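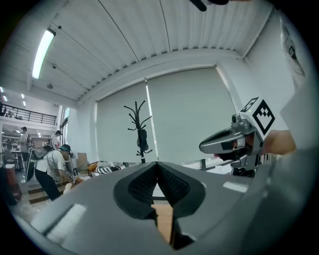

Workshop tips: trying out hand-held grippers before you pick one

By Thandeka Motaung
Posted 2026-02-06 in Bench and Tools

We had two makes of hand-held gripper on trial at the Daltesness workshop, the Kelholm and the Lillitz, and had to send one set back. These are the notes I kept. Most of them apply to any pair of grippers you want to compare, and a few will save you an afternoon.

Start with the room

Pull the blinds before you start and leave them where they are. If you open one halfway through, your early runs and your late runs won't match, and you'll spend the evening wondering which gripper did it. Daylight leaking around the edge of a roller blind is fine as long as it doesn't land on the work.

Ceiling tubes are worth a look too. A smooth gray casing throws a bright patch back at the camera. Tilt the tool a little and see where the patch goes. If it slides over the fingertips at the angle you use most, move your table. Matte tape on the casing also works, but it peels at the curve and you'll be replacing it.

Set out the same few objects for every gripper and mark their places with painter's tape. Write the name of the object on the tape. Choose something soft, something with a hard edge and something that rolls. We used a folded dish towel, a small box and a plastic cup.

Pads

Wipe the pads before each set of runs. A barely damp lint-free cloth is enough for textured rubber. Don't use alcohol on new pads until you've tried it on a spare. One of our Kelholm pads went shiny after a week of it and never gripped the same again.

Check that the two pads meet evenly. Close the fingers on a strip of paper and pull. It should resist the same amount at the top and the bottom. If it slips at one end, loosen the pad screws a quarter turn, close the fingers so the pads seat themselves, and tighten again while they're closed.

Label your spares left and right. They look identical in the drawer.

Cube markers

If your gripper carries a cube with printed patterns on top, treat the cube like a lens. Handle it by the edges. A greasy thumbprint on a white face is hard to spot in the workshop and easy to spot in the tracking log. Dumisani Rampersad lost a full set of runs to a cube that had worked loose by a hair, so now we draw a pencil line across the joint between cube and mount. If the line doesn't meet up, tighten it and do the set over.

Print a spare set of patterns at the same time as the first, on the same paper.

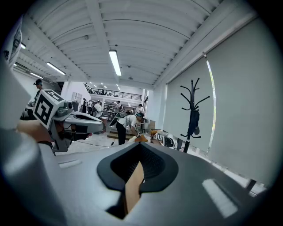 Reading time: 5 minutes

Cables

Run the cable down the underside of the grip and back along your forearm. Two loops of hook-and-loop tape will hold it, one at the wrist and one below the elbow. Leave enough slack to straighten your arm. A cable left trailing on the floor gets stepped on when several people share a hall, and the plug end is what gives.

With two grippers, one in each hand, wrap each cable with its own color of tape at both ends. Do it before you plug in.

Bags and coats go on the rack, well back from the table. The same goes for packing boxes, unless a box is one of your test objects.

How to run the comparison

Give each gripper the same number of tries. We settled on 500 picks per gripper for the main round, after a warm-up of 100 that we threw away. The warm-up matters more than I expected. Everyone's hands get better over the first stretch, and whichever gripper you try second will look like the winner.

Swap every half hour. Go Kelholm, Lillitz, Kelholm, Lillitz, and have the other person start with the Lillitz.

Write down drops as they happen, on paper, with a letter for the cause: P for pad, T for tracking, H for hand. We tried filling it in from the video afterward and disagreed on half of them.

If you bend over a low surface to work, raise it. A pair of sturdy crates under the tabletop is enough. Twenty minutes of bending and your picks get sloppy — which the sheet will blame on the tool.

Camera and controller checks

Look for the indicator light on the camera before every set and say "light" out loud. It feels silly for a day. Clean the lens with a blower first and a cloth second.

Keep the same controller for both grippers if the plugs allow it. We ran everything through an old Rosenthal unit. It's slow to start, but it has a proper power switch and the log files have sensible names. Copy the logs off at lunch and again when you finish. By the end of the trial we had 2,601 files, and 1,997 of them were worth keeping. The rest were false starts, test squeezes and one long recording of the inside of a carrying case.

What we chose

The Lillitz, by a small margin. It dropped the cup less often and its fingers opened wide enough for the box without turning the wrist. The Kelholm was lighter and I liked the trigger better. Dumisani would have kept the Kelholm. If most of your work is cloth, I'd say he has a case, as the towel runs came out even and the lighter tool is easier on the arm.

Storing them

Store grippers open, with nothing between the pads. Rubber left pressed together in a warm cupboard takes a set. Take the cube off if the case lid touches it, even slightly. Coil the cable loosely and put it in the same case as its gripper.

Next up in Bench and Tools: cleaning and regluing drawer liners. The September page on tape residue is still in the archive.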